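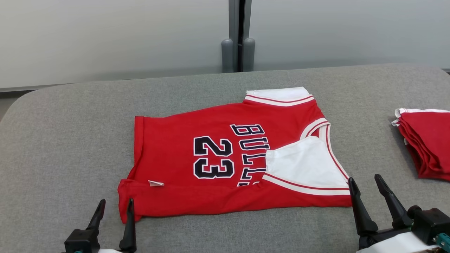 Receiving line

A receiving line is a row of hosts and honored guests who stand together at a wedding to greet each person attending. It is most often formed right after the ceremony, either at the door of the building where the vows were said or at the entrance to the reception. Guests pass along the line one at a time, shake hands or embrace, say a few words and move on.

Order

The traditional American order begins with the mother of the bride, as the hostess, followed by the father of the bride, the mother of the groom, the father of the groom, the bride and the groom. The maid of honor and the bridesmaids may stand at the far end. Fathers are often left out of the line and circulate among the guests. Where parents are divorced, they are usually placed apart, with the other set of parents between them, or the line is cut down to the couple alone.

When two brides or two grooms are married, the order is commonly set by which family is hosting, or by age. The first person in the line has the job of asking names and passing them to the next.

Timing

The length of a receiving line depends on the number of guests and the number of people standing in it. In her handbook for wedding planners, Wakana Yagi allows 40 minutes for 200 guests and a line of 5, and advises that the bar be opened before the last guests have gone through. She also recommends placing a small table near the front of the line -- guests arriving with a glass or a wrapped gift need somewhere to put it down.

At smaller weddings the line may be over in a few minutes. Some couples instead release the rows themselves at the end of the ceremony, greeting guests at each pew as they leave. Others visit every table during the meal. 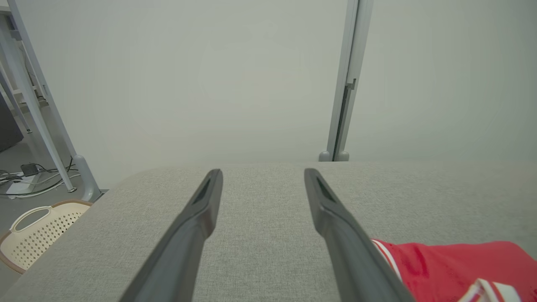 Masanobu Hosoda

Local customs

In Fustville the line is held outdoors on the steps of the town hall, with the couple at the bottom and the older relatives above them. Guests come down past the family and reach the couple last. The custom dates from a period when the hall had a single door and the next wedding party was waiting inside.

Rondgate weddings have two lines, one for each family, which meet at the couple. Guests choose the side they know and are introduced to the other family at dinner. The parish guest book for one October wedding there lists 166 names in two columns, one for each line.

In Flallach there is no line before the meal. The couple stand at the door as guests leave and give each of them a slice of cake wrapped in paper. The Minami, a reception house in the same town, keeps a bench by the door for grandparents who take part.

Decline and present use

Receiving lines became less common as receptions grew less formal and as photography took up more of the time between the ceremony and the meal. They are still usual at large church weddings and at military weddings. Where a line is planned, it is generally listed on the printed program so that guests know to wait.

See also

Wedding reception
Grand entrance
Guest book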